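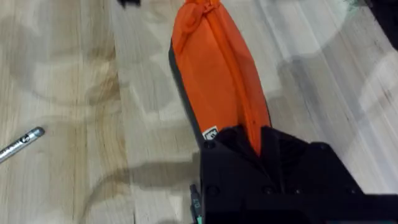 The long zip pouch in orange, on the big table

I've been making and selling bags under the Fornico name for a while now, and the long pouch is the one I get the most mail about. It started as a pencil case for my friend Graziella Pace, who wanted something she could find at the bottom of a backpack without emptying the whole thing out. Orange was her pick. I made one for myself the same evening – and then I kept going!

The zipper runs lengthwise, right down the middle, so you can open it up and see everything at once instead of digging around from one end. The pull is a little loop in the same orange (easy to grab with cold fingers, I use mine at the bus stop). There's black along the side and a small white label next to it. The fabric is soft and a bit puffy and it does wrinkle, so if you like your cases stiff and boxy, the Trenbridge is probably more your thing.

What do I keep in mine? Pens, a short ruler, charging cables, a toothbrush when I travel. Kristóf Tóth wrote to tell me his lives in the glove box with tire gauges in it, and I love that.

Wash it by hand in cool water, leave the zipper open and let it dry flat. Please don't iron it.

Item no. 1154
Color: orange with black
Weight: 103 g
Ships in a padded envelope

Orders placed by 6th December go out before I close up for the holidays. The next batch after that gets sewn in May – write to me if you'd like one put aside.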